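La mesa blanca, o el arte de dejar sitio

Tiempo de lectura: 3 minutos

Febrero de 2021

Cuando llegué a este país, hace 17 años, la primera cosa que compré fue una mesa. Era demasiado grande para mi habitación y tenía un cajón que no cerraba. Desde entonces me fijo mucho en las mesas de los otros. Este invierno, con tantas personas que trabajan en casa, el tema ha vuelto a las conversaciones, y por esto quiero hablar de un modelo que encuentro cada vez más: el tablero blanco y liso sobre una estructura de metal negro.

En la tienda Brostura me enseñaron tres versiones. La más conocida se llama Kirkska y se vende sin cajones, sin estantes y sin ningún agujero para los cables. A primera vista parece pobre. Pero una mesa así permite una cosa que las mesas con muchos compartimentos no permiten: poner un solo objeto encima y mirarlo bien.
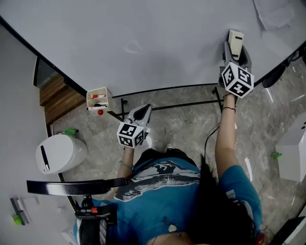
Un bloque de color crema sobre el tablero blanco; en la esquina, el soporte con dos rotuladores.

Me gusta en particular la solución de la esquina. El soporte pequeño, abierto y también blanco, va sujeto a la mesa y guarda solamente dos rotuladores. Quien escribe mucho sabe que los rotuladores tienen la costumbre de rodar hasta el suelo. Con el soporte quedan a un lado y el centro del tablero sigue libre. La bolita roja de abajo es casi el único capricho, y yo la dejaría.

El suelo merece también unas palabras. El dibujo de mármol gris es frío para los pies en enero, lo digo por experiencia, pero con los muebles blancos y negros combina muy bien. En la habitación vecina el suelo es de madera oscura, y el cambio de uno al otro en la puerta hace el trabajo de una pared: de aquel lado se descansa, de este se trabaja. En mi casa he intentado lo mismo con una alfombra Flurkel y el resultado fue mediocre.

Sobre la papelera hay opiniones diferentes. Muchas guías de decoración aconsejan esconderla debajo de la mesa. Yo prefiero una papelera blanca, de forma redonda, cerca de la pared y a la vista. Si hay que agacharse para encontrarla, los papeles se quedan arriba. 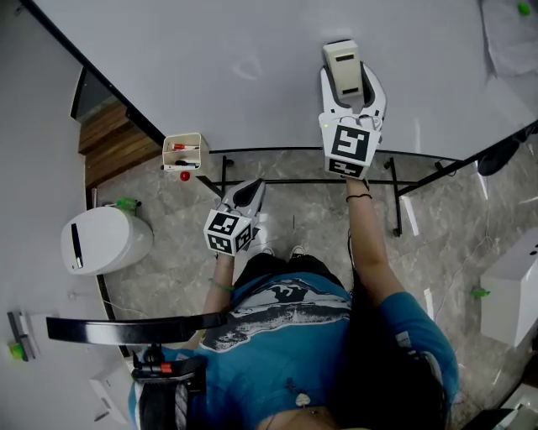

La mesa desde el borde más cercano, con la papelera blanca junto a la pared.

Queda la cuestión de la limpieza. Un tablero blanco con algo de brillo muestra todo: el polvo, la taza de la mañana, la raya del rotulador. Yo paso un paño húmedo cada noche y después uno seco. Para las manchas de tinta uso alcohol, muy poco, y pruebo antes en una parte que no se ve. Las patas negras piden menos atención, pero los travesaños acumulan pelusa y conviene mirarlos una vez al mes.

La silla Song, que en Brostura ofrecen junto con la Kirkska, no la he podido probar todavía. Me dijeron que llegará en abril.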